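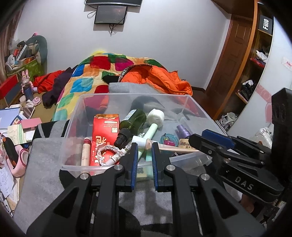 尼马尔·古纳瓦德纳（Nimal Gunawardena）

赶在回程火车上先把笔记打出来，不然过两天就忘光了。

Plesberg开放日，尼古丁替代产品那条线，口香糖和含片。去之前以为是宣讲会，结果大半时间都在车间里走。鞋套、帽子、口罩，戒指手表一律摘掉。我耳环忘了摘，被叫回去一趟。

先说地方。厂在Aslow镇外面，下了公交还要走一段上坡路，没有人行道，雨天别穿浅色鞋。门口登记，发一张访客卡，换证件。咖啡很难喝，饼干不错。

接待的是Torquil Gourlay，做工艺的，说话比我还快。开场就讲：口香糖最难的不是尼古丁，是味道。尼古丁本身辣、苦，喉咙有烧的感觉，薄荷压得住前面几分钟，后面压不住。所以包衣要一层一层上，内芯再放一点缓释的薄荷。水果味他们试过好几轮，樱桃的砍掉了，他自己很舍不得。

剂量就两种，2毫克和4毫克。怎么选，他们现场发的单子上写得挺清楚：看早上醒来多久抽第一支，半小时之内就想抽的，一般从高的那档开始。具体还是问药师，单子底下也是这句。

车间。压片那间最吵，基本靠手势。包衣锅像大号的水泥搅拌机，慢慢转，闻着全是薄荷，出来以后我鼻子里凉了一个钟头。含片走另一条线，泡罩包装，机器旁边贴着当班的数，停机37分钟，下面手写了原因，字太草没认出来。Gourlay说是铝箔卡了，换卷。

仓库没让进，隔着玻璃看。留样间倒是进了，每批都要留，架子一直顶到天花板，恒温恒湿。有人问最老的一批放了多久，他说要查，后来也没查。（记得发邮件追一下）

中间休息的时候MacAulay门诊的两位护士讲了一段，我觉得是全天最有用的。她们说最常见的问题是嚼法不对。大家当普通口香糖嚼，嚼得飞快，尼古丁跟着口水咽下去，胃不舒服，打嗝，然后说这东西没用，扔了。正确的是嚼几下，有辣味或者麻的感觉就停，贴在牙龈和脸颊中间，味道淡了再嚼。一块大概用半小时。还有喝咖啡、果汁之后先等一刻钟，酸的东西会影响吸收。我自己戒的那年完全不知道这个，难怪打了一冬天的嗝。

另外一点，贴片和口香糖可以一起用，贴片管全天，口香糖管突然来的那一阵。好多人不敢，怕过量。护士原话：“用得太少的我天天见，用得太多的很少。”当然孕妇、心脏有问题的要先问医生，这个她们重复了两遍。

提问环节有点乱。有个大哥一直追问电子烟，问厂里会不会做。Gourlay说不做，没有下文。又问电子烟戒烟到底行不行，护士答得比较谨慎：有人靠它把纸烟停了，也有人变成两样一起抽，后一种她们门诊见得不少。大哥不太满意，坐下了。后面有人问Virnesero，就是他们在准备的口腔喷雾，说是December有进展，具体上市时间不肯讲。样品传了一圈空瓶，按起来挺紧的，手劲小的老人可能费事，我提了，有人记了下来。

价格问了，没人正面回答。只说大包装更划算，废话。

开放日今年报名2,000出头，实际接待2,912人次，分了好些场，登记台的姑娘说有人一家子来，只报了一个名字。我那场人不多，能挤到前面听。

几条实用的，给想去的人：
早场比午场好，午场有一段机器在清洗，看不到包衣。
包要寄存，笔记本可以带进去，手机不行，所以车间里面没有照片。
说明材料只有纸质的，走之前多拿一份。
厂区全程禁烟，连停车场也算，别指望在门口来一根。

没看成的是化验室，说当天有外部检查。有点可惜，本来想看溶出度怎么测，据说是有台专门模拟咀嚼的机器，上下两排假牙似的东西在那儿嚼。下回再约。

到站了，先写到这，错别子回头在改。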